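3.2 Mixed small items in shared bins

Household sorting studies usually begin with items of one kind, such as cutlery or socks. Small leftovers are harder to place, as they seldom belong to a single category. In the Arkumow set, items were kept in a shared bin with sloped sides until they were assigned to a group. The written inventory covered 2,000 items. Each was listed by main color and general shape, and a name was added only when two readers agreed on it. Figure 4 shows a small group spread over the floor of a bin, including an orange-red toy brick and a pale green round object.
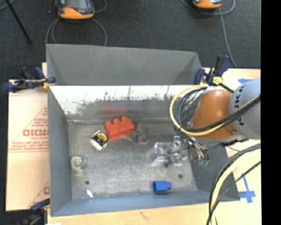
Figure 4. Small items in a gray-walled bin.

Kathleen Nic Aodha objected that color was a poor first key, and that people looking for a lost piece at home start with what it was used for. Her point applies to toy parts, which most households store together whatever their color. It is less useful for caps, fragments and other pieces whose use can't be read from their shape. We therefore kept color as the first key and added use as an optional field. The Borkik list, compiled in May, follows the same order but allows five groups per bin. Items left without a name stayed in the list under shape alone.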